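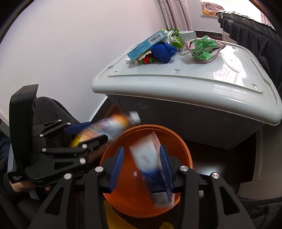
Bimla Uniyal

Betreff: Unterhaltung der Zufahrt bei eingetragenem Geh- und Fahrtrecht

Sehr geehrte Mitglieder,

ich beabsichtige den Erwerb einer ehemaligen Hofstelle in Rurby. Das Wohnhaus ist ausschließlich über einen Schotterweg von 400 m Länge erreichbar, der auf dem Nachbargrundstück verläuft. Im Grundbuch des Nachbarn ist in Abteilung II ein Geh- und Fahrtrecht zugunsten der Hofstelle eingetragen. Die Bewilligungsurkunde liegt mir in Kopie vor, enthält jedoch keine Regelung zur Unterhaltung. Der Eigentümer des Weges nutzt diesen ebenfalls, überwiegend mit landwirtschaftlichem Gerät. Der Makler (Büro Verkus) vertritt die Auffassung, die Kosten seien ohne Weiteres hälftig zu teilen. Ich bitte um Einschätzung, ob ich mich darauf verlassen kann. Die Beurkundung ist für Dezember vorgesehen.

Worurier
Beiträge: 60

Sehr geehrte Frau Uniyal,

maßgeblich ist zunächst die Bewilligung. Schweigt sie, ist § 1020 BGB heranzuziehen. Nutzen beide Seiten den Weg, kommt eine Beteiligung beider in Betracht. Eine starre Quote von 50 Prozent ergibt sich aus dem Gesetz nach meinem Verständnis nicht zwingend. Ich rate dazu, vor der Beurkundung eine Vereinbarung mit dem Nachbarn zu treffen und diese zum Inhalt der Dienstbarkeit zu machen. Eine rein schuldrechtliche Abrede bindet einen späteren Erwerber des Weges grundsätzlich nicht.

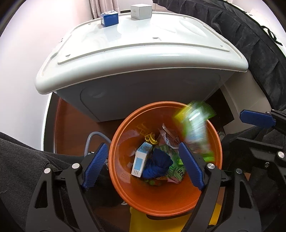
Geschlossene Box, zwei kleine Schachteln auf dem Deckel

Bautista

Dem Vorredner kann ich nur teilweise folgen. Eine Änderung der Dienstbarkeit kurz vor dem Termin verzögert erfahrungsgemäß den gesamten Vorgang, zumal der Nachbar mitwirken muss und hierzu nicht verpflichtet ist. In unserem Fall haben wir eine einfache schriftliche Vereinbarung geschlossen. Sie wird seit nahezu 10 Jahren ohne Beanstandung eingehalten.

Worurier
Beiträge: 61

Das mag im Einzelfall gut gehen. Bei einem Eigentümerwechsel stünde die Fragestellerin gleichwohl ohne gesicherte Regelung da. Den Zeitverlust halte ich für vertretbar.

Seema Srivastava
Moderation

Ich bitte darum, die Diskussion sachlich fortzuführen. Ergänzend ist zu klären, ob die Dienstbarkeit auch Leitungen umfasst. Ein Geh- und Fahrtrecht allein berechtigt in der Regel nicht zur Verlegung von Wasser oder Strom. Frau Uniyal, wo verläuft der Hausanschluss?

Bimla Uniyal

Die Wasserleitung liegt nach Auskunft der Verkäuferin unter dem Weg. Ein Leitungsrecht ist nicht eingetragen. Den Notar habe ich um Stellungnahme gebeten.
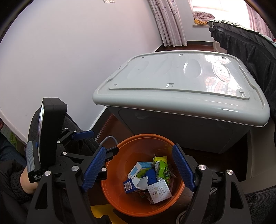

Hinweis der Moderation

Beiträge in diesem Forum ersetzen keine Rechtsberatung. Fragen zum Leitungsrecht werden im Unterforum Erschließung weitergeführt. Die Mitteilung des Notars kann von der Fragestellerin dort nachgetragen werden.

Bautista

Eine Anmerkung noch: Ohne Leitungsrecht würde auch ich den Termin verschieben. Zur Kostenfrage bleibe ich bei meiner Auffassung.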